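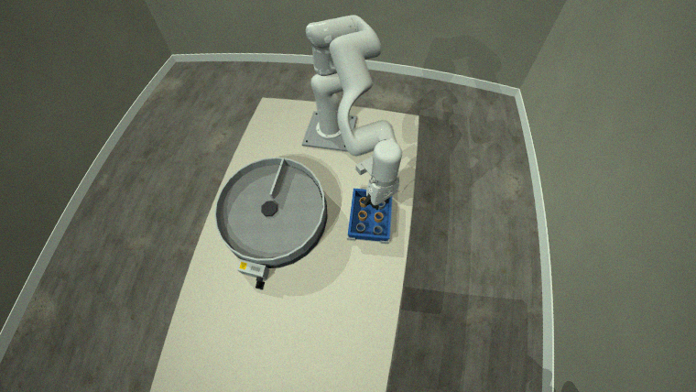 Castik Teleoperation Group, Stulstead

Thread on the ring-transfer task in the Castik sim. Notes for anyone collecting demos in May.

1/ The job: rings start in the blue bin, the operator drives the arm by remote control, rings end up on the round tray. Orange go beside the divider. Grey are sorted in a later pass and aren't part of this dataset.

2/ Teleop is a hand controller mapped to the gripper pose, with a clutch. Release the clutch, recentre your wrist, carry on. Clutch events are logged as a separate channel, so please don't filter them out.

3/ Most bad demos come from the approach. Operators drop straight into the bin and end up with a finger on the wall. Come in high, line up on one ring, then descend.
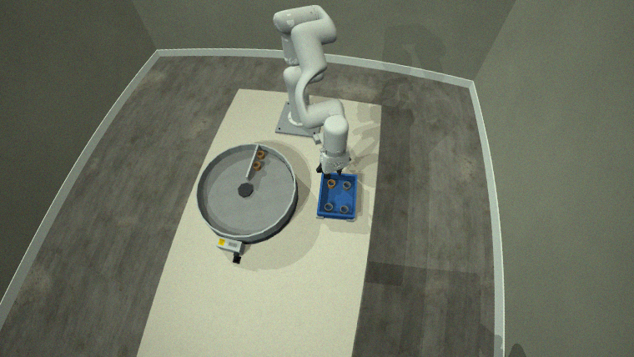

Two orange rings beside the divider, gripper over the back edge of the bin.

4/ Placement tolerance is loose on purpose. Touching the divider is fine. Sitting on the rim is a fail – discard and restart the episode.

5/ We have 2148 episodes recorded and 1655 kept after review. The rejects are archived at Giteck with labels, which the Khondokar people want for failure detection. 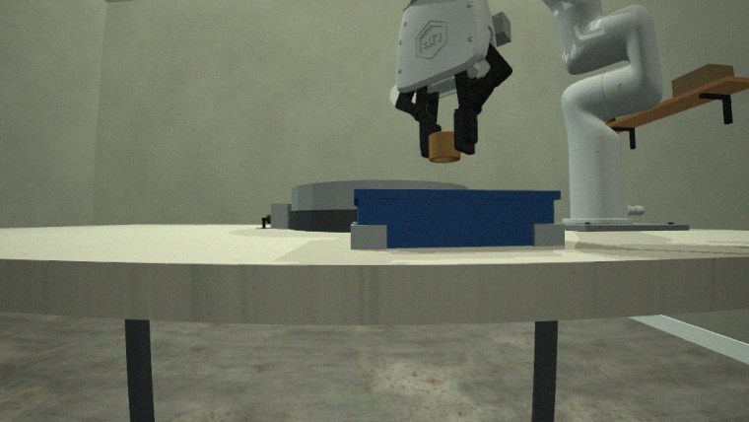
2 min read

6/ Grip the orange pieces by their sides. The policy copies whatever you do with the fingers, including the fidgeting. Close once, lift, hold still, then travel.

7/ Controller gain is set to 65 per cent for new operators. Leave it there for the first session, even if it feels sluggish.

8/ Next up is the same task with the tray indexed between placements. Config goes on the Stulstead server once the colour labels are fixed.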